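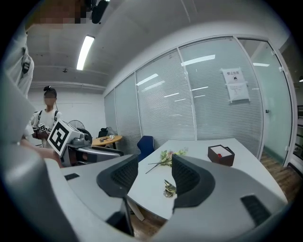
Jarrah Kerslake wrote in to say the vote totals in the Maihi file didn't match the ones read out at the meeting, and could I please fix them. Fair point! They're fixed now. Two precincts had been swapped, and the swap had been sitting there since September.

Maihi council race data, second release

What you get is one table of statements made by candidates and their campaigns during the Maihi council race, plus a smaller table of results by precinct. I started it because I kept losing track of who had said what about the Kindberg bridge money (and when they'd taken it back).

There are 3,000 statements in the main table. Of those, 400 come from debates and the rest from mailers, radio spots and posts. All 18 precincts are in the results table, including Orkarard, which reported late and was missing from the first release.

Columns

speaker - name as printed on the ballot
source - debate, mailer, radio or post
text - what was said, typos left alone
topic - my label, one per statement
retracted - yes, no or unclear

The topic labels are the weak spot. I did most of them myself, late at night, and Rochelle Partington went over the bridge and zoning ones after me. We disagreed a lot on zoning. Where we couldn't settle it I kept her label, and there's a notes column so you can see mine.

Deleted posts are in there only if I had saved a copy before they went down. Please don't treat a missing post as proof that it never existed.

Anonymous accounts are left out completely. I know some of you wanted them in, but I can't tell who's behind them and I'm not going to guess in public.

Known problems

Radio transcripts have the wrong speaker in 5 places, marked unclear for now. Accents in names get mangled if you open the file in an old spreadsheet program - import it as UTF-8 and they come out fine.

Corrections go to me or to Elsie Pomare. Send the row number and a link or scan if you have one.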